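Chapter 4
Gathering Examples Before You Need Them

By Randa Haddadin
May 12, 2025
13 min read

The first time I was put in charge of collecting examples for a robot, I asked how many we needed and got the answer "as many as you can." I was new and I wanted to please people, so I went off and gathered 400 of them in a very happy rush. Every one had the same crate, the same shelf, and the same starting pose for the arm. I could have done that job in my sleep, and by the end I nearly was!

Then we trained on them. The arm did fine on that crate. Danuta Mazurek, who ran the Plunarano lab in those days, walked over without a word and turned the crate a quarter turn, and the arm went for the place where the handle used to be. She went back to her desk. I've been thinking about that quarter turn ever since, and most of this chapter comes out of it.

So before we get to any math (there's some in 4.3, and it's gentle), I'd like us to spend a few pages on the floor with the machine, where the examples get made. An example, for us, is one full run of a task: everything the cameras saw, everything the joints did, and a note saying what the run was supposed to be. The learning system will never meet your lab. It only meets the runs you hand it. If something changes in the real world and never changes in your runs, the system has no way to know it can change.
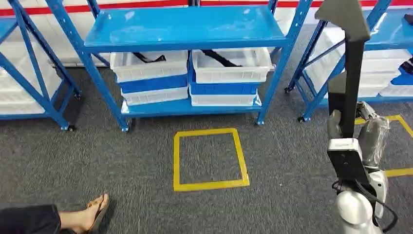 Figure 4.1 Crate shelves on casters, with a square of yellow tape on the carpet in front.

Look at the casters for a second. A shelf on wheels is a lovely thing to have when you want variety, and a terrible thing to have when you want to know what you did yesterday. You can slide it a hand's width and get a whole new set of reaches for free. You can also bump it with your hip on the way to lunch and never find out. Tape on the floor is the cheapest fix I know. Pick a spot, mark it, write down what the mark means, and when you move something away from its mark, do it on purpose and put it in the run note.

I'm fussy about the notes. Ours at Kalto had one line per run and people filled them in right away, before resetting anything. When we let it slide to the end of a session, we got notes like "crate, fine" eleven times in a row, and I once threw out 200 runs that were probably perfectly good. I couldn't tell which shelf layout they belonged to, and neither could anybody else.

What goes on the line? At minimum, I want these:

Task name, spelled the same way every time.
Who was driving the arm.
Where the furniture stood, by mark.
What was different from the last run.
Anything odd, in plain words.

That fourth one does most of the work. If you find yourself writing "nothing" over and over, you're making my 400 crates again.

4.1 What should vary?

Students usually start with the object, and that's a good place to start. Use more than one crate. Use crates of different colors, leave something lying inside a few of them, stack them in different orders. A strap left across the inside of a crate changes what the camera sees from above, and it can change what a gripper runs into as well. If the job is going to include crates with straps in them, put straps in your examples.

After the object comes everything that isn't the object, and here people get lazy (me too). Think of the shelf next door, the light from the window, the feet of whoever is standing close by. Ghada Bitar likes to say that the background is in every run whether you invited it or not. She had a project at Grasso where the system picked beautifully in the morning and got strange after lunch, and it took her team most of July to track that down to the sun moving across a wall. They had collected every run before noon – it was when the lab was quiet.

And then there's the person driving. I move an arm slowly and I fuss near the end. Ziad Issa moves fast and makes one big correction. Neither of us is wrong, but a set made of only my runs teaches fussing. In a good week I try to swap drivers often, and I ask each of them to do the easy layouts and the hard ones. Don't give all the hard ones to your best driver, or the system will learn that hard layouts and fast hands go together.

4.2 Surfaces that play tricks

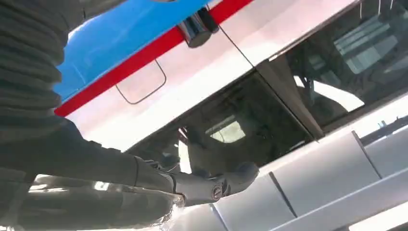

Shiny surfaces deserve a section of their own, and I wish somebody had given me one when I was starting out. A cardboard box looks pretty much like itself from anywhere. Glass and glossy panels don't, and the closer your camera gets, the worse it can be. Take the dark window in the middle, with the gripper right by its lower edge. The glass lets you look through to a seat, and in the window to the right of it there's a grid of pale lines that could be something inside or could be the room bouncing back. I can't say which from one view, and I wouldn't expect a learner to do any better. Shift the arm a little, though, and a reflection slides along in a way that a seat doesn't. So record the whole approach, slowly, from several angles, and keep the parts where the view is confusing.

I've seen teams trim those parts away. Abla Chamoun and I argued over this at Mernard for longer than I'd like to admit. She wanted clean runs with every blurry or glary stretch cut out, and her reason was a fair one: our storage was nearly full and the training was slow. I wanted all of it. We ended up keeping 14 sessions whole and trimming the rest, then training on each set and comparing. You'll do a small version of that in Exercise 4.6, so I won't spoil it – but please write down your guess before you start.

Something else to watch with wrist cameras is the arm itself. It gets into the picture, it covers things up, and a part close to the lens can be nothing but a big dark smudge. Leave that in as well. The camera will have the same smudge on the day the robot does the job by itself, and it's better if the learner has seen it before.

Before you go on to 4.3, try this with a partner. Pick a task you could do on a tabletop with one hand. Write down every single thing that stayed the same the last five times you did it, including the boring stuff like the height of the chair and which lamp was on. Trade lists. Your partner gets to cross out one item and change it, and you have to say what your system would do next, and which run in your set would have taught it that.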